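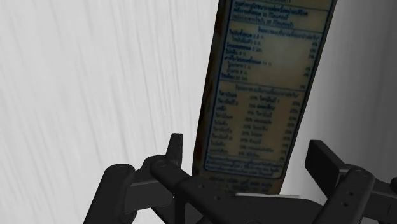

*Tall carton, nutrition panel side, with Thai text in the top box.*

## Huvinetti Pull-Out Pantry Rack, 600 mm

The Huvinetti is a two-tier pull-out rack for tall cartons, bottles and packets. It fits a standard 600 mm base cabinet and runs on full-extension slides, so stock at the back can be reached without emptying the front. Jevside has sold it to home kitchens and small cafés for several years. The current model has a deeper lower tier than the old one and a quieter soft-close.

### Specifications

| | |
|---|---|
| Cabinet width | 600 mm |
| Clearance, lower tier | 37 cm |
| Load limit, per tier | 19 kg |
| Fixing screws | 8, supplied |
| Finish | Powder-coated steel |
| Colours | White, charcoal grey |

The lower tier takes one-litre cartons standing up with room to lift them out. The upper tier is shallower and suits tins, jars and spice packets. Both have a raised rail on all four sides. The front rail unclips for cleaning.

### Fitting

The rack goes into face-frame and frameless cabinets. Frameless cabinets need no extra parts. For face-frame cabinets, order the Dedon spacer set, sold separately. Remove any fixed shelf first and check that the cabinet floor is level. Fit the slides with four screws on each side, then drop the tiers onto the slides until the catches click.

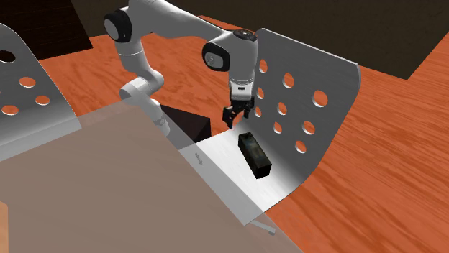
If the rack drifts open after fitting, the slides are sloping forward. Loosen the rear screws, lift the back of each slide until it sits level with the front, and tighten again. Do not oil the slides. Wipe them with a dry cloth if crumbs or flour get into the track.

### Spare parts

Catches, front rails and slide pairs are kept in stock for this model. Parts from the older Workneh rack do not fit, as its slides are a different length. Please have the cabinet width and rack colour ready when you order.

### Delivery and warranty

The rack ships flat in one box. Orders placed in December may take longer than usual. The slides are covered for eight years and the coating for two. Scratches from normal use are not covered.

For trade orders, contact Desta Tekleab at the Jevside counter. For warranty claims and missing parts, ask for Cletus Kincaid and include a copy of your receipt.

Page updated Feb 6, 2021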